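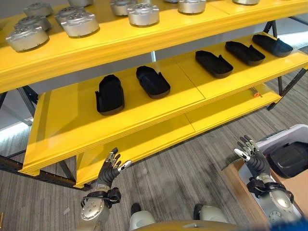

Fabian Haslinger used to think a shelf was just a place to get things off the floor. Then he spent a morning in the parts room at Sturnbridge, and he says he came home and sorted his whole closet.

A lot of people think the way Fabian did. But a good shelf does more than hold things up. It helps people find what they need without digging for it.

Look at the yellow shelves. They go down like stairs. Each shelf comes out farther than the one over it, so you can look down and see all of them at once. On straight shelves, the top one hides part of what is below.

The round silver parts sit together on the top shelf. The black trays, shaped a bit like shoes, have the shelf under that. Keeping one kind of thing in one place is called sorting. You do it when you put forks with forks and spoons with spoons.

Why paint a shelf yellow? Yellow is bright, and dark things show up well against it. Try this at home. Put a black button on a dark sweater, then put it on a yellow sheet of paper. Which one is easier to spot from across the room?

Many shelves also have a lip, a raised edge along the front. If something round starts to roll, the lip can stop it. Other shelves slope a little toward the front, so that when you take one box the next one slides down. Grocery stores do this with milk and juice.

Heavy things need extra care. Metal parts can weigh more than they look. Most shelves have a limit, and it may be written on a label. A label that says 90 pounds means the things on that shelf, added together, should weigh 90 pounds or less.

Make your own step shelf

You need three shoeboxes and some books. Stand one box on a tall pile of books, put the next on a shorter pile in front of it, and set the last box on the table. Now sort your small toys onto the steps - one kind on each.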